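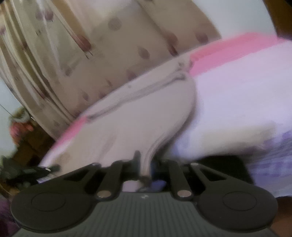 Speaker notes – Linens and Soft Goods: Sorting Before Storage
Plisavia Residential Services, staff orientation, April

Opening (2 minutes)
Welcome attendees and introduce Corinne Pennington, who will take questions at the end. Note that the session covers bedding and small household textiles only. Furniture is addressed in the Escobedo module.

Point 1. Clear the surface first
Folded bedding is frequently set down wherever there is room, and other belongings collect against it. Staff are to remove all non-textile items before any fabric is lifted. Shoes, cords and clips go to a separate tray.

Point 2. White goods and colored goods
White pieces with a colored border are to be sorted with the colored goods. Patterned cloth is kept in its own stack – purples and pinks in particular should not be washed with plain whites. Refer to the care label in every case.

Point 3. Folding and shelving
Fold to the width of the shelf, with the border facing out. No stack should exceed 6 pieces. The Elero building has shelf space for 300 pieces; anything beyond that is sent to Plultivska.

Pause here for questions on labeling. Rosalind Mahmoud holds the current label sheets.

Closing
Remind attendees to sign the attendance form before leaving. Handouts are at the rear door.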